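Frequently Asked Questions: Room and Table Reservations
Konbridge Community Hall

Who may reserve a room?

Any resident of Konbridge or the Rurkerum district who is 18 or older may reserve a room. Clubs, faith groups, schools and small businesses may also apply, provided that one adult signs the agreement and remains on site for the whole reservation. Applicants who live outside the district are welcome but pay the nonresident rate.

Which rooms are available?

The Ansah Room is on the ground floor and is intended for meals, receptions and meetings. The Wutier Room, on the upper floor, is smaller and is used mostly for classes and family gatherings. Both rooms can be reached by elevator. The Ansah Room is 1,000 square feet and opens onto the side garden, which may be used until 9 p.m. from May through September.

What does a reservation cost?

The Ansah Room is $290 for a half day and $400 for a full day. The Wutier Room is $22 per hour, with a minimum of three hours. A half day runs from 8 a.m. to 1 p.m. or from 2 p.m. to 7 p.m. Setup and cleanup must take place within the reserved period. Fees are reviewed each June, and any change applies only to reservations made after that review.

Is furniture included?

Yes. Tables and chairs are included in the fee. Please state on the application whether you need dining tables, display tables or both. Wooden tables must not be covered with plastic sheeting that has an adhesive backing, and hot dishes must be placed on trivets or folded cloths.

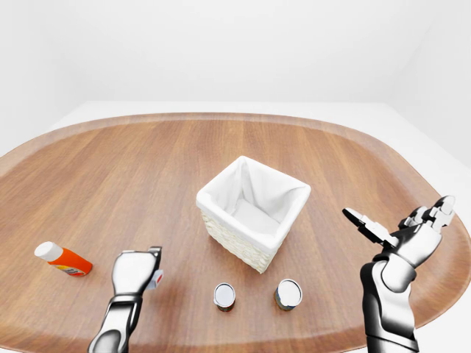
Linens, dishes and serving pieces are not included. Groups may bring their own or arrange for a caterer to supply them. Items left behind are held at the front office for two weeks and are then donated.

May I bring my own caterer?

Yes. Caterers must hold a current county food permit, and a copy must reach the office at least ten days before the event. The kitchen next to the Ansah Room has a refrigerator, a sink and a warming oven. It is not licensed for full cooking. Groups that plan to serve only cold food, bread or packaged items do not need a permit.

Is alcohol allowed?

Beer and wine may be served at private events in the Ansah Room with prior written approval. Alcohol may not be sold. It is not permitted in the Wutier Room or in the garden. Please allow three weeks for approval.

What decorations are permitted?

Freestanding decorations and table centerpieces are permitted. Nothing may be taped, nailed or pinned to the walls, doors or window frames. Candles must be battery operated. Confetti, glitter and loose straw are not allowed indoors, and a cleaning charge will be taken from the deposit if they are used.
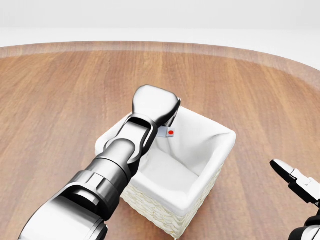

Deliveries of flowers or rented decorations can be accepted only during the reserved period. The front office does not sign for packages on behalf of guests and has no space to store them overnight.

When is the deposit returned?

The deposit is returned by check within 15 business days if the room is left clean and undamaged. If a deduction is made, the office will send a written statement of the amount and the cause. Questions about a deduction should be raised in writing within 30 days of that statement.

What if I need to cancel?

Cancellations received more than 30 days before the event are refunded in full. Those received between 10 and 30 days before the event are refunded at half the fee. Later cancellations are not refunded, although the deposit is always returned. A reservation may be moved to a new date once without charge if the room is free.

Is parking available?

The lot behind the building is free to guests and holds roughly 40 cars. Accessible spaces are beside the garden entrance. Overnight parking is not permitted.

How do I apply?

Application forms are available at the front desk from 9 a.m. to 4 p.m. and may be returned in person or by mail. Requests are handled in the order received, and a room is not held until the deposit has been paid. Questions not covered on this page may be addressed to Mansa Bonsu, Reservations Manager, at the front office.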